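Chapter 6

Tables That Do More Than One Job

What this chapter covers: why we clear tables and why they fill up again; cloths and what they're for; lamps, bottles and other things that stand up; chairs that wander; a first go at drawing a table plan.

Words to look out for: footprint, drop, overhang, task light, parking spot, resting place

I grew up in a house with one table. It was where we ate, where my brother did his fractions, where my mum cut out dress patterns with the big orange scissors that none of us were allowed to touch, and where my dad spread out the newspaper every Sunday and read bits of it aloud whether we were listening or not. By bedtime there'd be a ring of crumbs round the edge and a heap in the middle, and by breakfast it would all have gone somewhere (the top of the piano, mostly).

I tell you this so you know where I'm coming from. When I started teaching home and workspace studies I assumed I'd be talking about kitchens and bedrooms, the big stuff, where the sink goes and how wide a door ought to be. And we do get to all that, in Chapters 8 and 9. But the questions my students bring me are nearly always about tables. Where do I put the lamp so I can still eat? Why does my desk look like a jumble sale by Wednesday? Can I put a cloth on a table I work at, or is that silly?

It isn't silly! We'll come to it.

6.1 The table as a stage

In Chapter 5 you measured a room and drew it from above. You'll have noticed that the table came out as a plain rectangle with nothing on it. Lovely and tidy, and not much like any table you've ever sat at. A table in use is more like a stage, with things coming on and going off all day long, and some of them refusing to leave.

I sort the things on a table into two groups. The first group are residents. They live there. A lamp is usually a resident, and so is a fruit bowl, or the little pot of pens. The second group are visitors, and they're supposed to go home again: mugs, post, a coat somebody flung down, a bottle of water, your phone. Trouble begins when a visitor stays so long that you stop seeing it. I had a tape measure on my kitchen table for most of a winter and I'd have sworn to you that the table was clear.

Every resident has a footprint, and by that I mean the patch of tabletop it sits on. Some things have a small footprint and take up a lot of air. A lamp with a slim base and a wide shade is the best case I know. It steals hardly any table, but you can't put a tall vase next to it without the two of them bumping heads. When you draw your plan, draw the footprint with a solid line and the widest part with a dotted one. You'll thank yourself when you get to the exercises.

6.2 Cloths, and the case for them

People have strong feelings about tablecloths. My friend Nima Asadi, who fits out shared workrooms for a living and has been kind enough to read this chapter twice, used to be firmly against them. Too fussy, he said, and they slide. Then he had to furnish a big plain room with a hard dark floor on very little money, and he put a bright cloth on the middle table out of desperation, and people drifted to it like ducks to bread. They ate there. They sat down and chatted there. He hadn't moved a single wall.

A cloth does a few things at once. It protects the top, obviously. It softens the noise of things being put down, and you don't notice how much that matters until you've shared a room with somebody who bangs their mug. And it tells you what sort of table this is. A bare white desk says work. A checked cloth says sit down, have a sandwich, and if you want to work as well then go ahead.

Checks are also very handy for us as students, for a reason that has nothing to do with looks. The squares are a ready-made grid. If you know the size of one square you can read off the footprint of anything standing on the cloth without getting your ruler out. (Only do this on the flat part. Once the cloth bends over the edge, or you're looking at it from a funny angle, the squares will fib to you.)

The part that hangs over the side is called the drop. For a table where people sit, I like a drop that stops well above the lap. Too long and it gets caught on knees and dragged, and whatever is standing on it goes along for the ride. Too short and it looks like a shirt that's shrunk in the wash. Don't muddle the drop with the overhang, which is how far the tabletop itself sticks out past the legs. I muddled them in print once and had letters.

6.3 Upright things

Now for everything that stands up. Bottles, lamps, vases, the pepper mill. Upright things are what we reach for and also what we knock over, and a mixed table, one that's used for eating and for working, tends to collect them in the middle because everyone pushes them away from their own patch.

That's a perfectly decent instinct. The middle is a sensible place for something shared. But think about what ends up next to what. Water and anything with a plug should be given some room between them, and more room than you'd think, as an arm reaching for one will often brush the other. Look at where the reaching comes from too. If people sit on all sides, there isn't a "back" of the table where things are out of the way.

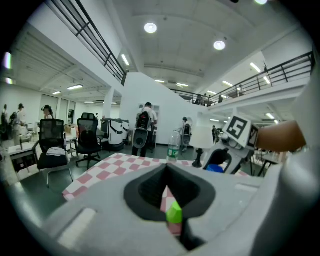

Figure 6.1 A checked cloth on a table in a large open room, with a bottle and a lamp standing on it.

Have a good look at Figure 6.1 before you read on, and decide which of the upright things you'd call a resident and which a visitor. I'd say the white lamp is a resident and the water bottle is a visitor, but I've had classes argue with me for a quarter of an hour over this and I don't mind at all. Then try drawing the lamp the way I described in 6.1, with its solid line for the base and its dotted line for the shade.

6.4 Chairs that wander

Chairs get a short section here and a longer one in Chapter 7. For now I only want you to notice that they seldom stay put, least of all the ones on wheels. In a room with several tables, a chair may belong to a desk by one wall and spend its whole life somewhere else. Look past the table in Figure 6.1 and you'll find two black office chairs out on the open floor. The one on the left has a white cloth folded on its seat, so for the moment it's a shelf as much as a chair.

I call the place a chair is meant to go its parking spot, and the place it really ends up its resting place. On your plan, mark the first with a P and the second with an R. If the two are always far apart, move the P. People are stubborn and chairs follow people.

Try it yourself

Choose a table you use for at least two different jobs. Without tidying it first (no cheating), draw it from above and put in every upright thing, with solid and dotted lines. Mark residents and visitors in two colours.

Now go back at a different time of day and draw it again on tracing paper. Lay one over the other. Where the drawings agree, you've found your true residents, whatever you thought they were. Keep both sheets in your folder, as we'll be using them in 7.2 when we bring the chairs in properly.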